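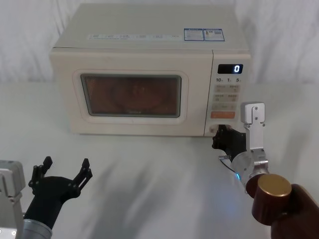
Home Reviews Small Kitchens Cleaning Storage About Contact

Four months with the Plokel compact microwave

I held out against buying a new microwave for far too long. The old one had been limping along since my last flat and the turntable made a noise like a shopping trolley, but it heated soup, so it stayed. Then one evening in December it stopped heating soup, and that was that.

I wanted something small, cream if I could get it (my kitchen is all white and I find black appliances a bit gloomy), and simple enough to use half asleep. I ended up with the Plokel, ordered from Irnamport, who had it cheaper than anyone else and sent it in a box big enough to sleep in. Delivery was quick. The packing was that squeaky white foam that sheds everywhere and I'm still finding bits of it behind the bin.

So, the good stuff first. It heats evenly! My old one gave you lava at the edges and a frozen lump in the middle, and with this I can do a bowl of leftover chilli in one go with a single stir. Porridge is lovely in it as long as you use a deep bowl and drop the power down a notch. Baked potatoes come out fine, though you'll want to finish them in a proper oven if you care about the skin, and I do. I've also done a lot of frozen peas, a sponge pudding that was much better than it had any right to be, and a frankly silly amount of popcorn.

Defrosting is where I'd mark it down. You put in the weight and it works out the time, and for mince it's spot on, but bread comes out chewy on one side every time. I've gone back to leaving rolls on the worktop overnight. Fish I wouldn't risk.

The beep is too loud. It goes off 4 times when it's finished, and then again a minute later if you haven't opened the door, which is not what anyone wants at midnight with the rest of the house in bed. I went through the booklet twice looking for a way to turn it down and there isn't one. You learn to hover and catch it with a second to go.

Cleaning is easy enough. A bowl of water with half a lemon in it, five minutes on full, leave the door shut for a bit and then wipe. The glass plate goes in the dishwasher. The roof inside is smooth, which I didn't think I'd care about until I remembered scraping tomato sauce off the old one with a fingernail.

I did look at the Zurnura before buying, and it has a grill, which tempted me for cheese on toast. It's a good bit deeper though, and with my narrow worktop I'd have had nowhere to chop an onion. If you've got the room it's worth a look — a grill is a handy thing in a house without much oven space.

Would I buy it again? Yes, I think so, beep and all. It's taken over more of my cooking than I'd planned, mostly on weeknights when I can't face washing a pan. If you live on toast and frozen bread, get something else. For soup, porridge and yesterday's curry, I've been very happy with it.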